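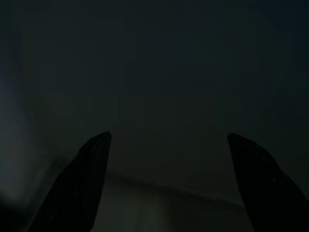

Section 4. Setting Up Your Watering Timer

If you followed Section 3, your Pesteso timer is out of the box, the batteries are in, and the display is blinking 12:00 at you. Leave it blinking for now. I always do the plumbing first and the programming second, mostly so I can do the programming sitting down at the kitchen table with a coffee.

I wrote these steps for the two-outlet model, which is what I have on the side of the house. The one-outlet model goes on the same way, you just skip anything that mentions outlet B.

What you need

The timer
The Danzer pressure reducer (small gray bag, easy to throw out with the packing, ask me how I know)
Two rubber washers
Plumber's tape
Your hose or drip line
A bucket

4.1 Attaching the timer to the faucet

1. Turn the faucet off all the way. If it drips when it's off, fix that before you go any further. A slow drip behind a timer will drive you nuts.

2. Wrap the faucet threads with plumber's tape, three turns, going clockwise as you look at the end of the faucet. Go the other way and the tape bunches up when you screw things on.

3. Push a washer into the top of the pressure reducer. Press it flat with your thumb until you can't feel an edge.

4. Screw the reducer onto the faucet by hand. There's an arrow on the side, and it should point down, toward the timer.

5. Put the second washer in the timer's swivel collar and screw the timer onto the reducer. Hold the body still with one hand and turn only the collar.

CAUTION: Hand-tight is plenty. The collar is plastic and it will crack if you put a wrench on it. I've cracked one and the replacement took 10 days to come.

6. Put the bucket underneath, open the faucet slowly and watch both joints for a minute or two. A bead of water usually means the washer is sitting crooked. Close the faucet, unscrew, reseat it and try again.

Note: If your faucet sits close to the ground, the timer may not clear the soil. The Virwood elbow fits between the faucet and the reducer and swings everything out to the side. It's a part I wish came in the box!

4.2 Setting the clock

1. Hold CLOCK until the hour flashes.

2. Use the plus and minus buttons to pick the hour, then press CLOCK again for the minutes. Watch for the little PM in the corner. If you set this at night and miss the PM, your tomatoes get watered at dinnertime and you'll wonder what went wrong.

3. Press CLOCK one more time to save. The display stops flashing.

There is no daylight saving setting, so you change the hour yourself twice a year. The microwave usually reminds me.

4.3 Your first program

Start with one simple program on outlet A and live with it for a week before you do anything fancy.

1. Press A.

2. Press START and choose a time. I like early morning, before the sun gets on the beds and before anyone in the house wants a shower.

3. Press RUN and choose how long. For drip line I use 8 minutes as a starting point. Soaker hose wants longer, and a sprinkler depends so much on your pressure that you'll have to play with it.

4. Press DAYS and pick EVERY DAY, EVERY 2 or EVERY 3.

5. Press SAVE. A small drop shows up next to the A. No drop means no program, whatever the rest of the screen says.

6. Leave the faucet open. I know this feels wrong if you grew up being told to shut off the hose — but the timer can only let through water that's already there.

For outlet B, do the same thing starting with the B button. Put at least a minute between the end of A and the start of B. If they overlap, both run weak.

4.4 Watering by hand

Press MANUAL and then A or B. Water runs until you press it again or until the backup shutoff kicks in. MANUAL doesn't touch your saved program, so go ahead and rinse off your boots.

4.5 Error codes

LO: Batteries are low. Change both together. You have a couple of minutes to swap them before the clock resets.

E1: The valve didn't close. Shut the faucet, press RESET, and check the inlet screen for grit. We have hard water out here in Pudcombe and I clean mine every April.

286: Not an error, even though it looks like one! It's the firmware number, and it flashes when you put in new batteries.

CAUTION: Bring the timer inside before the first freeze. Drain it, take the batteries out, and keep it somewhere dry. Water left in the valve will split it.

Section 5 covers the rain sensor, which clips on the fence and has its own set of opinions about fog.

Section last updated 18th April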